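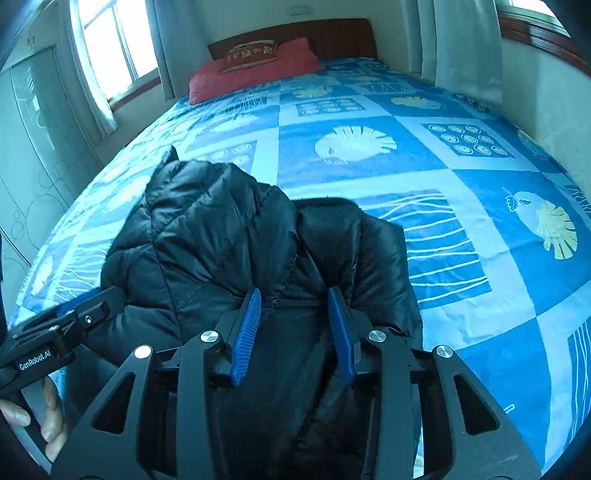 Bedspread hangs down on one side and comes up short on the other, every single morning

I bought a cotton patchwork bedspread from Klinhom last December. It looks fine when I make the bed. By the next morning it has migrated toward the window, so that one side is pooling on the floor and the other side shows four inches of mattress. I sleep alone and I am not, as far as I know, a violent sleeper.

Things I have tried: tucking it in at the foot (lasts a night, then I wake up with my feet pinned like a museum specimen), safety pins (small holes, large regrets), and buying the next size up, which now migrates with more fabric.

It's a full-size bed with a medium-height mattress. The sheets are the slippery kind, because they were on sale. Is there a way to keep the thing where I put it, or do people with nice-looking beds just remake them all day?

Posted in Bedding & Linens
9 comments · 3 shares

brasatstead_renter

It's the sheets. A cotton spread over a slick top sheet has nothing to hold on to, and every time you turn over you're pulling it a little in whichever direction you get out of bed. I'd bet money you get out on the window side.

Put something with some texture between the two. A thin cotton blanket works, the waffle kind, and it doesn't need to be a good one because you'll never see it. Mine came from a thrift store and has a burn mark shaped like an iron. Tuck the blanket in at the foot and along the bottom third of each side, and leave the bedspread loose on top. The blanket takes the pulling and the spread mostly rides along.

If you don't want the extra warmth in summer, fold the spread down to the foot before you go to sleep. I know this sounds like something out of a hotel training manual. It takes ten seconds and in the morning you pull it back up. I held out against doing this for years on principle, and I couldn't tell you now what the principle was.

Also, return the bigger one if you still can. More overhang means more weight on whichever side slips first, and then the whole thing follows it down.

Helpful (14)

oldquilts_and_coffee

Agree about the blanket. Two more things to check.

Is the mattress level? I fought with a spread for months in my old place in Mivilby before I set a marble on the bedroom floor and watched it leave the room. A folded piece of felt under two of the bed legs did more than any amount of tucking.

The other thing is washing. Patchwork can shrink unevenly, especially if the squares are different fabrics or the backing is something else entirely. Lay it flat on the floor and measure both long edges. If they don't match, it will never hang straight, however politely you ask. You can sometimes coax it back by damp-pressing the short side and pulling gently as you go. Cool iron on anything printed, and do it from the back.

If you really want to fasten it, skip pins and sew short cotton ties to the underside at the foot corners, then tie them to the bed frame. Sew into the seam allowance so you aren't stitching through a printed square. You'll have to untie it on laundry day — I forget every time and drag half the bed across the room.

Helpful (3)

tuck_it_all

just get a comforter

Helpful (0)

Related in Bedding & Linens

Dye from a dark blue spread came off on white sheets
How many pillows is too many for a full-size bed
Poteck mattress pad keeps popping off one corner
Can you machine wash a cushion with no zipper
Headboard knocks against the wall when I sit up to read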